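Refurb Kit: Desktop Tower, Open-Case Build

I've been putting these kits together at Mindwood for a while now, and this is the one I'd hand to anybody who wants to learn the insides of a PC without wrecking their own. You get a full desktop tower in a black case, plus the parts to practice with.

Price: $97 (add $59 if you want the parts tray too)
Item no.: 226
Ships from: Clirnside
Page updated: 5/1/26

What you get

The tower comes with its power supply, motherboard and drive cage already in place. The processor and the memory come separately, so you do the fun bit yourself! I like this older style of case because there's room for your hands, and the hard drive sits in a blue plastic caddy – no hunting for tiny screws.

The cables are bundled the way I found them. I could tidy them up, but Jhonatan Huamán (he tests every board before it goes out) talked me out of it, and he's right. Learning to move a fat bunch of wires out of your way is half the job.

About the tray

The tray is 3D-printed in gray, with a pocket for the chip and blocks that keep the memory module lying flat. Marisol Londoño drew it up for us after one too many bent pins. Buy it or don't, but please put your chip down somewhere safe (a coffee saucer is not somewhere safe, I've tried).

A look inside

The light blue cable is SATA, and the red, yellow, orange and black ones are power.
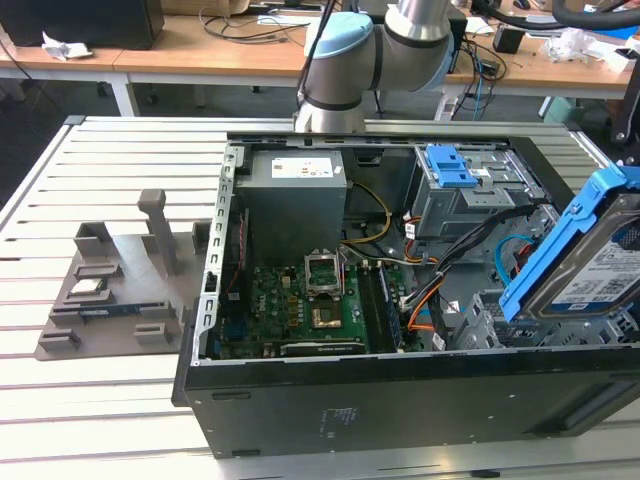
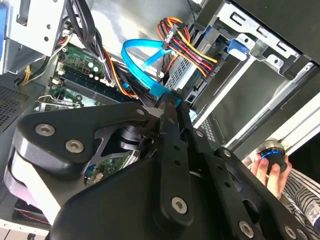 Before you order

You'll need your own screwdriver, thermal paste and a monitor. No operating system is included. Leave it unplugged whenever the side is off, and touch bare metal on the case before you pick up a chip.

Returns are fine for 2 weeks if the socket pins are still straight – send me a picture first and I'll get you a label.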